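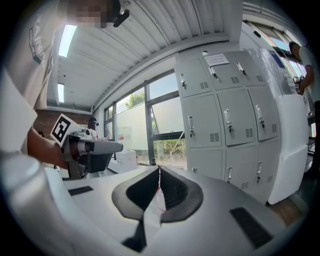
Red brick, corrugated metal and long fluorescent fixtures overhead in the Mulden building.

The big water jug is one of the least considered objects in any workplace. It comes in by the door, stands on the floor until somebody needs it, and goes out again when it is empty. In between, it gets moved more often than most of the furniture.

At Mulden, a shared workshop and office building in the town of Hoton, the jugs have been a small subject of their own since the spring. The building has brick walls and a metal ceiling, and it warms up early in the day. People drink a lot. The tenants used to buy small bottles on their own and keep them wherever there was a ledge. By June the recycling bin by the stairs was filling up twice a week, and the people who shared the space decided to buy water together.

The first plan was a cooler with a delivery contract. Trundanent, the supply company that already brought paper goods and cleaning products to the building, offered one. The tenants looked at the price and at the only free outlet, which was behind a shelf, and turned it down. They took the jugs alone, with carrying handles and screw caps, and put them on the floor near the window.

A water jug in an office has to do several different jobs. It has to travel well, stand up without help, pour without a flood, and be light enough when full that one person will pick it up without looking for a second. These things pull against each other. A wide jug stands well and is awkward on stairs. A tall one carries nicely against the leg and goes over if a chair catches it.

Weight is the part that people misjudge. A gallon of water weighs a little over eight pounds before you add the container. Two gallons in one hand is fine for the walk in from the car. Five gallons is more than 40 pounds, and the usual round-shouldered cooler bottle gives you very little to hold. Many offices find this out with the first delivery and then leave the job to the same one or two people for years.

The handle decides a good deal. A loop that sits around the neck lets the jug hang straight down, with the weight under the hand. It also folds out of the way on some models, so the jugs can be stood close together. The plastic can dig into the fingers on a long carry, and people at Mulden tend to wrap a cloth around it for the trip up from the street door, which is 18 steps.
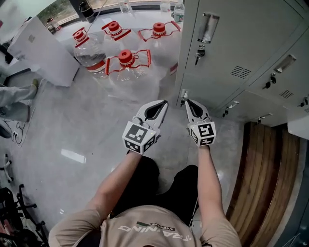 Jugs with red caps and red handles on the speckled floor, with smaller bottles behind them by the window.

The floor matters too. Mulden's is glossy and speckled, easy to mop and hard to read when there is water on it. A pale, shiny floor hides a small spill very well. The house rule, taped inside the supply cupboard, says to wipe the outside of a jug before putting it down and to check the cap by tipping the jug slightly over the sink. Screw caps with ridged edges give a good grip, but they can be started crooked, and a crooked cap feels tight when it isn't.

Then there is the question of the window. It is the obvious place for water, out of the way of the desks, and in this room it has a view of green leaves. It is also where the sun comes in. Clear plastic does nothing to keep light out, and water that stands in a bright spot for a long time can pick up a taste or grow a little algae. The general advice is to store it somewhere cool and shaded, and to finish an opened jug within a few days. Mulden has settled on 2 days in summer. Anything older goes to the plants in the hallway.

The small bottles have not gone away. People still bring them, and a thermos is still the best thing for anyone who wants cold water at four in the afternoon. What has changed is how they are used. Many of the bottles now get refilled from the jugs – a quick job with a funnel, and a slow one without. The building bought a hand pump that screws onto the neck, and it was popular for a week. Cleaning it was less popular, and it now lives in the cupboard with the spare funnel.

The cost is easy to work out for any group that keeps its receipts. Before the change, the tenants were going through nearly 2,000 small bottles a year. The jugs cost less per gallon, and the saving paid for a rubber mat and a low wooden rack that has been ordered from Nguyen, a shop on the next street that builds shelving. The rack will hold the jugs 7 inches off the floor. That is high enough to get a mop underneath and to save some bending, and low enough that a full jug doesn't have to be lifted far.

Until it arrives, the floor will do. Anyone setting up something similar can start the same way, with a clear patch near a wall, the heaviest jugs at the back and the one in use at the front. Leave room to put both feet beside a jug before picking it up. Keep cardboard away from the damp side, and write the opening date on a strip of tape near the cap, where the next person will see it.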